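Render farm dropping frames on Culetti shots, running log

Status: open, lowered from urgent
Opened: May 2018
Show: Culetti (stop motion short, 236 shots)
Reported by: comp

Problem
Final comps for the kitchen sequence come back from the farm with black frames. The job shows as complete in the queue and no error is raised. Shot 19 is the worst. The same shot rendered on a desk machine is clean.

What we know so far
The missing frames are always on twos, so when one goes black its twin does too. That points at the source plates and away from the comp script. We shoot on twos and the plate reader loads one file for both frames. If the file doesn't load in time, the reader fills in black and carries on.

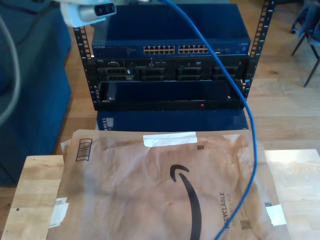 Svetozár Bednárik: Same thing happened to us on Carov in December. The reader had a timeout set very low and nobody had touched it since the first install. Check that before you re-render anything. Also check if the rig removal layer is in the same folder as the plates, as that doubles the reads.

Checked. The timeout was set to 2 seconds. The rig removal mattes are in the same folder, yes. Raised the timeout to 100 and sent shot 19 again. One pair of black frames in the walk cycle, none in the close-ups. Better but not fixed.

Next I looked at the shot itself. The walk has three character passes plus the replacement mouths, and every mouth is a separate file at full size. The animator scaled them down in comp. So the farm loads a full plate for a mouth that covers a very small part of the picture.

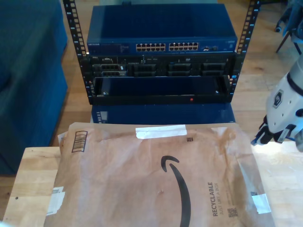
I cropped the mouths for that one shot and saved them to a new folder. Left the old folder where it is so the other shots don't break. The render came back with no black frames. Sent it a second time with the timeout put back to 2, and the black frames returned, so both things matter.

Asked editorial if the Murín footage goes through the same reader. It does, but it was shot on ones and has no replacement faces, and they have not seen the problem there.

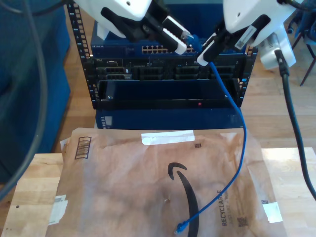

The preview movies are a separate matter. They are built from the low-size plates, so they look fine even when the final has holes in it. Please don't approve a shot from the preview. Open the final sequence and step through it.

Steps for anyone with a Culetti shot in the queue
1. Pull the shot off the farm if it hasn't started.
2. Set the reader timeout to 100 in the project file and save as a new version.
3. Crop the mouths and point the comp at the new folder. Keep the old file names or the exposure sheet won't match.
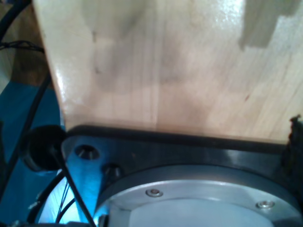
4. Send the first pair of frames and the last pair. If all four are good, send the rest.
5. Write the shot number in this ticket when it is done.

Still to do
The Rikham titles use the same template and need the new timeout as well. I have not looked at those files yet. Shot 19 is delivered.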